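Household Tasks Project: Frequently Asked Questions
Posted in January by Ximena Solís, Student Projects Office

The Household Tasks Project is a student project of the Westard Robotics Club. The answers on this page apply to the current term. Questions that are not covered may be sent to the address at the foot of the page.

Who may join the project?

Any student enrolled in the second year or above may apply. First-year students are welcome at open evenings and may apply for a place at the end of the spring term. No prior experience with robots is required. Applicants should be comfortable with basic programming, or be taking the introductory course at the same time.

How many places are available?

The project has 18 places each term. Students who took part in the previous term and wish to continue must apply again, but they are not asked to repeat the safety session.

How are the teams organized?

Members work in small teams, and each team is assigned one household task for the term. Teams choose their own lead. Kha Hà coordinates the schedule and is the first point of contact for any team that wishes to change its task or exchange a member with another team.

What is the current task?

Three tasks are in progress this term: folding a hand towel, setting out a cup and saucer, and putting waste paper in a lidded bin. The waste paper task is the newest of these and is the one most visitors ask about. The robot works at a table with two arms, each fitted with a five-fingered hand. One hand must deal with the lid while the other is free to handle the paper.

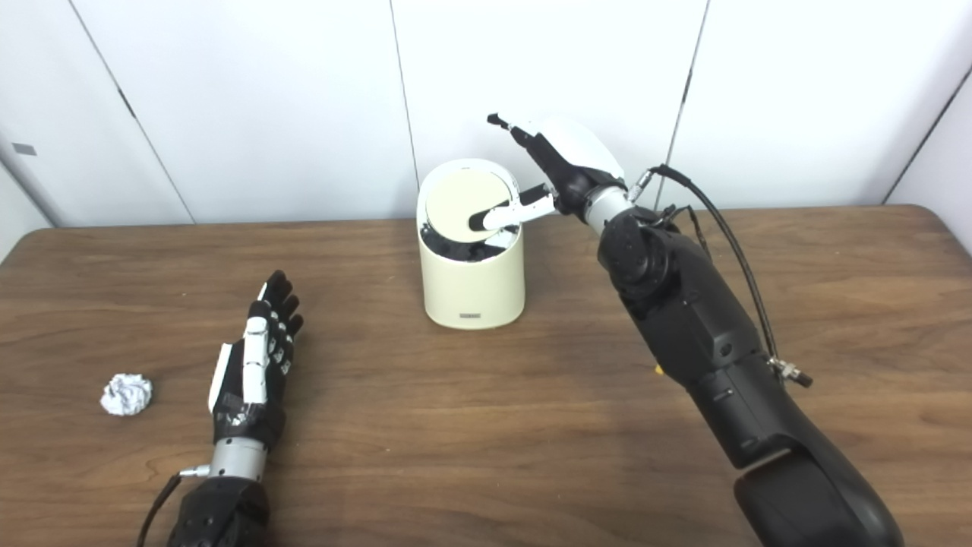
Waste paper task: the thumb of one hand at the lid of the bin, with the paper ball on the table.

Why is a lidded bin used in place of an open one?

An open bin was used in the first version of the task. The faculty adviser, Wenceslao Villalobos, asked that a lid be added so that the teams would have to plan for both arms together. The order of the steps is left to each team, provided that the paper is in the bin when the attempt ends.

How is an attempt scored?

Each team makes 10 attempts at the end-of-term review. An attempt is counted as complete when the paper is fully inside the bin and the bin is still standing. Partial credit is given for opening the lid and for picking up the paper. An attempt stopped for safety reasons may be repeated once.

May students operate the arms without supervision?

No. A trained supervisor must be in the room whenever the arms are powered. Members must complete the safety session before their first booking and must be able to show where the emergency stop is located. Loose sleeves, lanyards and bracelets are to be removed before work begins. Long hair must be tied back.

How is time in the lab booked?

Bookings are made through Tridevis, the club's online calendar, and open at 8:00 a.m. on the first day of each month. A team may hold no more than 2 bookings at a time. A booking that is not taken up within some 15 minutes of its start may be given to another team.

Is there a fee?

There is no fee. Members are expected to provide their own laptop. A small number of laptops may be borrowed for the term by written request to Damián Olvera.

Does participation count toward a degree?

Students in the Chávez Program in Engineering may count one term of participation as an elective. A short written report is required in addition to the review. All other students receive a certificate of participation.

May visitors attend the end-of-term review?

Yes. The review is open to families, staff and students from other schools. Seats are limited, and groups should write in advance. Visitors remain behind the marked line while the arms are in use.

Who should be told about damaged equipment?

Damage of any kind, including a loose cable or a cracked cover, must be reported to the supervisor on duty before the team leaves the room. Faustino Gallegos keeps the repair log and will inform the team when the equipment may be used again.

Contact: Student Projects Office, Westard Robotics Club | © Westard Robotics Club. All rights reserved. | Back to top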